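Retail returns talk, Trernard, 6/19/18
Speaker notes – Tetteh Agyeman

Start with the claim on the vendor's flyer: free returns pay for themselves. Ask who in the room has seen the sums. Pause. I haven't, and I asked Druvum twice.

Their survey had 717 replies, all from people who already shop online every month. So what did we learn? That people who like returns like returns.

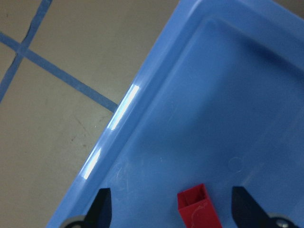 Unton is the case everyone quotes. Sales went up after the switch in November, yes. November is also when people buy presents. Take out the holiday orders and I can't find the lift.

Cost side – go slowly. More than 2,000 parcels came back, and 800 of those were never resold. The flyer leaves that out.

If someone brings up loyalty, ask how it was measured. Last time the answer was "engagement." Don't let that go by.

Skip the Bühler slide if short on time. Questions next, then coffee in the side room.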